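My project was on how people pick a paint color and then hate it once it's on the wall (my mom has done this 2 times, so I had a head start!). I asked 33 people in June, and Smaranda Lungu helped me with the tallies. Most of them chose from a tiny card under store lights.
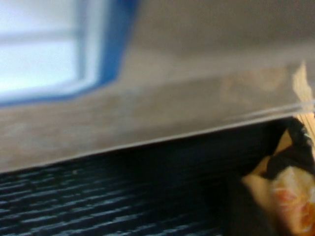 Beige was the color people argued over most. Loukia swore hers went pink by dinner, and Kimutai called his "wet sand." I get it now – even a plain grayish-tan surface can have warm brown patches in it, and a bright blue border close by makes me notice them more. Next time I'd ask people to try 4 big swatches at home first.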